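Slide 7 - Matte surfaces and glare
Radska showroom lighting review, 6/4/25

Recap the brief: the Cloltmont site runs at 3000 K throughout. Clients read that as warm, but the complaint we log most is glare off display tables.

Point to make: color temperature and glare are separate problems. Changing lamps does not fix a bad beam angle. Skerell tested a 34 degree beam and dropped the wall washers.

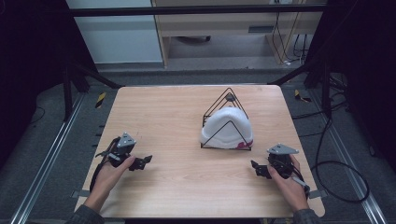
Light-wood tabletop, white object in a black wire stand.

Pause, then go to luminance. White items next to dark metal push the contrast ratio up - meter both before setting the dimmer level.

Mention the Szalai fixture schedule, ref. 2486. Revised copy due in August. Take questions on dimming curves after slide 8.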